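Can a maple cutting board be used as a permanent work surface on a perforated table?
Community Help > Workshop and Home > Wood Surfaces

Posted by Houda Ait Ali

I have an edge-glued maple cutting board that no longer goes in the kitchen. It now sits on a table with a perforated top and serves as the surface for a children's shape sorter, the kind with hard plastic blocks (stars, octagons and so on). The board is rectangular, with the strips running the long way. Most of the strips are pale and two of them are noticeably darker.

I have three things I would like to sort out before I fix it down.

First, the finish. It was oiled with mineral oil while it was in kitchen use, and the last coat was in November. I don't want oil transferring to the blocks, and I don't want it getting through the holes in the table either. Should I strip it, or leave it to dry out?

Second, movement. If I screw it to the table through the existing holes, will it split? The room is heated in winter and open to the outside for most of the summer.

Third, are the two dark strips a different species? They feel the same under a fingernail. If they are softer I would expect them to dent first.

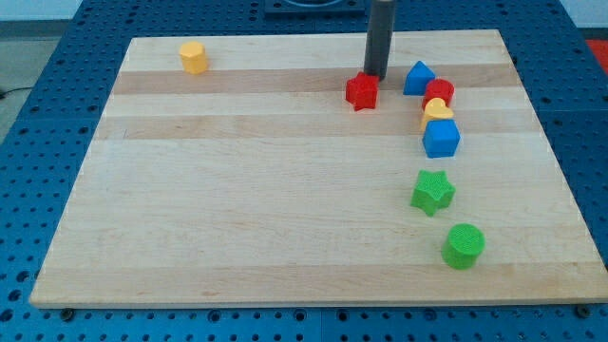

The small marks in the lighter wood were there before I moved it, and I can live with them. I would prefer not to sand unless it is needed for the finish. I have a can of Stellholm water-based clear coat, unopened, and a tin of Kundberg hard wax oil with a little left in the bottom. If either of those is usable I would like to use it up. Non-slip matting underneath is also an option, but I haven't tried it.

Posted by Manuela Colombo

Taking these in the order you gave them.

Finish. Mineral oil does not cure. It stays liquid in the wood and slowly migrates, so waiting will reduce what is on the surface but will not turn it into a film. Wipe the board down with mineral spirits on a white cotton cloth, change the cloth when it discolors, and repeat until the cloth comes away clean. Let it stand on edge for 2 days with air on both faces. Lay a sheet of plain paper on it overnight with a book on top. If the paper shows a translucent patch in the morning, wipe it again.

A water-based coat over residual oil can fisheye or peel. Hard wax oil is more forgiving, but it also wants a dry, open surface. I would use the Kundberg if there is enough left for both faces, and I would test it on the underside first. Coat both faces and all the edges. A board sealed on one side only will take up moisture unevenly and cup. Used rags go flat outdoors to dry, never balled up in a bin.

You will need a light sanding whichever product you choose. 120 grit, then 150, along the strips. It doesn't have to take the marks out.

Movement. Maple moves very little along the grain and a measurable amount across it. With the strips running the long way, the change is in the width of the board. Don't fix all four corners rigidly. Put one fixing on the centerline at each end, snug, and run any others through slots cut across the grain, with washers and only light pressure on them. Work from below so that no screw heads end up on the play surface. Measure the board thickness before choosing a screw length and leave at least 6 mm of wood above the tip.

Dark strips. Color alone won't tell you. Maple heartwood is darker than the sapwood, and manufacturers mix the two in glued boards. If the pores look the same under a hand lens on the end grain, it is probably the same species and there will be no practical difference in denting.

Posted by Khadija Farouk

I'd skip the screws. Rubber shelf liner under the board, cut slightly smaller than the board so it doesn't show. Ours hasn't moved since Saturday and it gets leaned on all day. Check the liner for marks on the table now and then, some of the cheap ones go sticky.

Posted by Latifa Farouk

Agree with Manuela on coating both faces. One addition: hard wax oil needs longer to cure than to feel dry. Go by the curing time on the tin before you put plastic blocks back on it, and apply it thin. The last board I did had a second coat on too early and stayed tacky for 3 weeks.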